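Jul 16, 2021

Moved the white furniture back onto the black mat this morning, having moved it off last night to see if the room looked bigger. It did not. It looked like a room with a black mat in it.

Kyriaki Koutsoukos phoned from Clarach while I was at it and asked how I was settling in to Civville. I said I'd been here since August and she said yes, but how was I settling. Told her I had views on floor tiles now. She changed the subject to her knee.

The mat is growing on me, I suppose. It was left by the last tenants, and I had every intention of throwing it out, but it hides more than the beige tiles do, and it keeps the legs from screeching -- a noise the man downstairs has mentioned 2 times, once in writing.

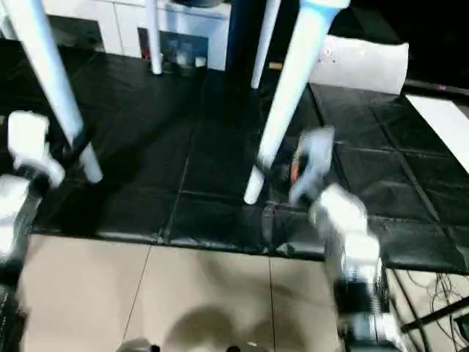
Anyway, the seams collect crumbs. Went over them with an old toothbrush for 18 minutes and then lost interest somewhere near the back. The front lip I did properly, as it's the bit visitors trip on.

Soup for supper. Must write back to the man downstairs, politely, and buy a new toothbrush.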